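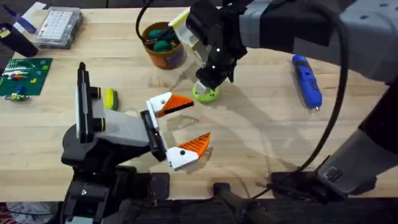 The bench, mid-job

Oct 25, 2021

A long day, and a good one, so I'll put down what I can before my eyes close. I spent the whole morning on the Vaněk family album, which came back from the binder last week, and I am more in love with it than ever. There are 138 silhouettes in it, nearly all bust length and facing left, and I have now written up every last one of them. The man who cut them signed only two, on the back, in a brown ink so faint that I had to tilt the page at the window to get his name at all. I think it says Clusel. I've been saying it out loud to myself in the kitchen like a fool!

What I like about him (if it is him) is the way he handles collars and hair ribbons. He leaves a sliver of white between the ribbon and the neck, no wider than a thread, and it makes the whole head lift off the card. The children are his best. There's a little girl with a hoop who has been stuck down slightly crooked, and I hope whoever owns the album after me never straightens her.

Vratislav Procházka telephoned after lunch and we talked for far too long, as we always do. He thinks my man might be the same cutter who advertised in the Dellineck paper one December, offering likenesses "in black, or touched with gold," and who claimed to have taken 3,000 of them. Vratislav doesn't believe the number for a minute. I half do. They were quick, those people, and they folded the paper to get two at a time. He's promised to send me a copy of the notice, and I have promised him the good scans in return, so now I had better make them.

Then Vendula Tichý wrote to ask whether I would give my talk again in the spring, a shorter one this time, please, with more pictures and less about glue. Fair enough. I did go on about the glue. I've said yes, and I thought I might start with the girl and the hoop and work outward from there.

Supper was soup and the end of the rye loaf. I still need to order more of the acid-free tissue, and to write back to the lady with the two framed profiles from her aunt, one of them with a cracked glass. Tomorrow, first thing.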